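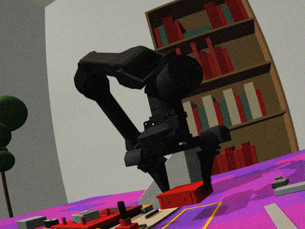 Who fixes it at 6 in the morning, and does that person get paid more for it? Thu Âu asked that in the comments on the last version of this page and I didn't have an answer up. Now I do, it's in step 5. The rest got rewritten too.

Moving a bench assembly job to an arm: the people side and the sim side together

For: small shops, one or two benches, parts that fit on a board. We did this at the Plascombe site. Pasaribu did the arm and the simulation setup, we did everything else. If you have a full automation department you don't need this page.

Before you start

You need: a sim of the bench (anything that lets you grab and place parts), the work instruction as it is REALLY done, someone who does the job now, and hours for that person. Real hours, booked, off the line. If you can't get the hours, stop and go get them. Everything below falls apart otherwise.

Step 1. Tell people first

Before the sim is built. Before the vendor visits. Say which job, which bench, what happens to the hours. If you don't know what happens to the hours say that, and say when you will. We told second shift a week after first shift. Do not do that. Still hearing about it.

Put it in writing, one page, pinned up by the time clock. Ours said: nobody on this bench loses hours before the review in January. Only write it if it's signed off.

Step 2. Write down the job with the person who does it

Sit at the bench. Not in the office. Write each pick and each place in the order it happens. Then ask about the stuff that isn't in the instruction:

Which part do you pick up twice?
Where do your fingers go so you don't knock the next one over?
What do you check by feel?
What do you do when a part is a bit off?

That last one is the big one. Our instruction had 16 steps. The operators were doing several more without thinking about it, mostly small nudges and a wiggle before the push. None of it was written anywhere. The sim knows nothing about the wiggle until somebody says it out loud.

Step 3. Build the bench in the sim, crowded

Do not put one part on an empty table and call it a test. Load the board up. Pegs, blocks, the tray, the loose bits next to it. A gripper closing on a red block is easy. Closing on the same block with a tall gray one standing right behind it is where you find out about finger clearance.

Looks don't matter much. Our sim has a pink and purple tabletop and a bookshelf. Fine. Shapes, sizes and spacing matter. Measure the real ones, don't trust the drawing, our drawing was two revisions old.

Step 4. Operators watch the runs

Not just the integrator. Put the operator in front of the screen and have them call out anything they wouldn't do. Write it down in their words, fix later.

What our people caught that the engineers didnt:

Arm coming in over parts already placed. Works in the sim, but one dropped block and you rework the whole board.
Finger landing on an edge that's often rough on the real part.
Order of picks that's fine for an arm and terrible for whoever has to finish the board by hand when the arm stops.

The third one we would have missed completely. You WILL finish boards by hand. Keep an order a person can pick up from the middle.

We logged 3,414 runs before going to the floor. Don't copy that number, a lot of those were the same mistake over and over with nobody looking. Look at them each day. Group the failures by where the grip goes wrong and work on the biggest group.

Step 5. Settle the new job, title and pay

Thu Âu's question. The person who ran the bench now does this: loads boards, clears jams, re-teaches a grip when a part changes, decides if a bad part goes through or goes back. That is a different job. Harder in places. So:

New written description, made with the person, before go-live.
New grade if clearing and re-teaching are in it. Ours moved up one grade, from go-live, not from "after training."
Early shift gets named cover. A name on the sheet, with the call-out rate next to it.
Right to stop the arm, no reason needed at the time. Write up after.

If your answer to the pay part is "we'll see how it goes," expect the best people to bid off the bench. The Stirusitz plant lost 2 that way and then had an arm and no one who knew the part. They told us so when we visited, which was decent of them.

Step 6. Go live slow

Arm on for half the shift, hands for the other half. Same people both halves. Keep the hand bench set up, don't let anyone take the fixtures for something else (they will try).

Rotate. Watching an arm all day is tiring in a different way than building all day. More boring, and people's necks hurt from the screen. We went to swaps at each break and moved the screen lower. Complaints dropped off after that.

Do not hang an output board over the cell in the first weeks. We had one for a day. Everyone read it as hand vs. arm and the mood went south quick.

Step 7. Keep hand skills alive

One hand-built board per person per week, minimum. A new hire learns by hand first, then the cell. Otherwise in a year the answer to "what does it feel like when it seats right" is a shrug, and teh sim can't tell you either.

Stuff that went wrong, no order

Grip settings were saved on one laptop. The laptop went home with its owner. Save to the shared drive.

The part supplier changed (to Nikano) and the chamfer was a hair different. Back to step 3 for that part only, took nearly a week with everything else going on. Put "tell the cell" on the purchasing checklist.

Stop button was behind where the operator stands. Move it.

Training sheets only in English. Get them translated before go-live, we did ours after.

Still open

What to do about piece-rate people if you have them. We don't, so no advice. If you've done it, leave a comment and I'll add it in.

Last changed 5 December 2024. Steps 5 and 6 are new, step 4 is longer.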